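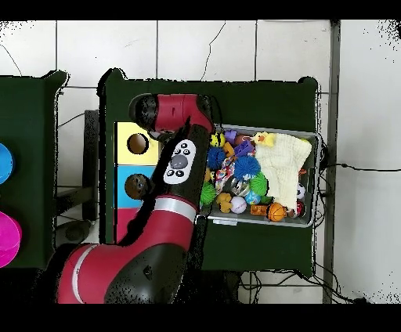 Shape-sorting box and gray toy tray on a dark green table.

Tarkell Lockbox 300
Electronic key box for listed properties

The Lockbox 300 holds the keys to a listed property at the door and releases them to agents with a valid access code. It is intended for brokerages that manage both vacant and occupied listings. Codes are issued from the Tarkell office console and expire at the end of the booked showing.

Access
Each code is tied to one agent and one showing window. Codes are six digits or longer, as set by the brokerage. After 4 incorrect entries the keypad locks and an alert goes to the listing agent. The lockout can be cleared from the console or with the brokerage master code. The box does not need a network connection at the property to accept a code.

Capacity
The key compartment takes up to 4 standard door keys, or two keys and one garage remote. Oversized fobs should be tested for fit before installation. Do not force the door closed on a key ring.

Access log
The box stores the last 870 openings with date, time and agent number. The log is read over a short-range wireless link with the Tarkell phone app and can be exported as a spreadsheet. When the memory is full, the oldest entry is overwritten.

Occupied listings
For homes where the seller is still in residence, showing hours can be restricted by day. Codes entered outside those hours are refused and recorded. The seller can be given a pause code, which blocks all agent access until it is entered again.

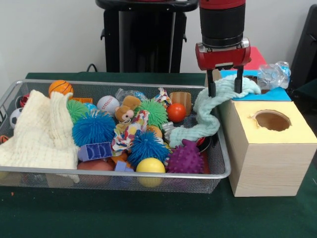 Mounting
The standard shackle fits door knobs, gas pipes and railings. For doors with lever handles, order the Brevberg wall plate, which is fixed with four screws into masonry or solid timber. The plate is not suitable for vinyl siding.

Ordering
Lockbox 300, standard shackle: part no. 718
Lockbox 300 with Brevberg wall plate: part no. 718-B
Replacement battery door: part no. 718-D

Batteries are not included. Brokerages moving from the older Tiwari mechanical box can keep their existing wall plates. Orders ship from the Brastuncombe warehouse. The warehouse is closed for inventory during the first week of August, and orders received then ship the following week.

Page last revised 30 June 2022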